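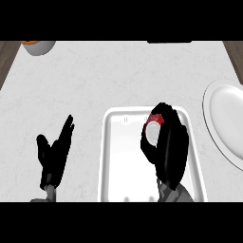
The Soup Swap Returns, With Rules

The Parkmont soup swap is back in October, in the hall behind the library, doors at 6 in the evening. Regulars will recall that last year's ran without any rules at all, on the theory that grown people can be trusted with soup. The theory has been retired.

How it works, for those who moved in since: you make one big pot at home, divide it into quart containers, and bring them along. You leave with the same number of quarts, all of them made by other people. You then eat well for a couple of weeks, or you find out what your neighbors think a parsnip is for.

Last year 19 households came, and seven of them brought butternut squash. I have nothing against butternut squash. I brought it myself. But by the second round of picking, people were handing it over with the look of someone returning a library book they had dropped in the tub, and I still have two quarts at the bottom of the freezer, behind the peas. I check on them now and then. They are fine.

So this year there's a sign-up sheet, taped to the inside of the library door. Write down your name and your soup. If three people have already written squash, please think of another vegetable. The sheet went up last week and has one entry so far, from Vaughan Lowther. It says "squash (mine is different)."

Labels are also required. Name of soup, your name, the date you made it, and whether it has meat, dairy, nuts or shellfish in it. "Mom's" is not a soup. Neither is "green," though I understand it was very good and would like to hear from whoever made it. Masking tape and a marker will do. Put the tape on before the container goes in the freezer, when it will still stick.

Please bring your soup cold, with a lid that closes. The back seat of my car would like this one in bold.

Mulugeta Birhane has agreed to bring his red lentil again, and I'm told he is making a double batch to avoid the unpleasantness at the table. For anyone who missed out, he was kind enough to give me the recipe over the phone. Cook two chopped onions very slowly in a dry pot until they slump, then add oil, garlic, ginger and more berbere than seems polite. Stir in two cups of red lentils and seven cups of water and leave it on low until it stops looking like a mistake. Salt at the end. I asked how much salt and he said "until it's right," so there you are.

Picking order will be drawn from a hat, one quart per turn. Trading afterward in the parking lot is allowed and can't be stopped anyway.

There's no charge, though a jar by the door goes toward the hall's heating, which made some strange noises in the spring and has since gone quiet in a way I don't care for. Bring a sweater. Bring a cooler or a sturdy bag as well, and a spoon if you'd like to taste before you commit.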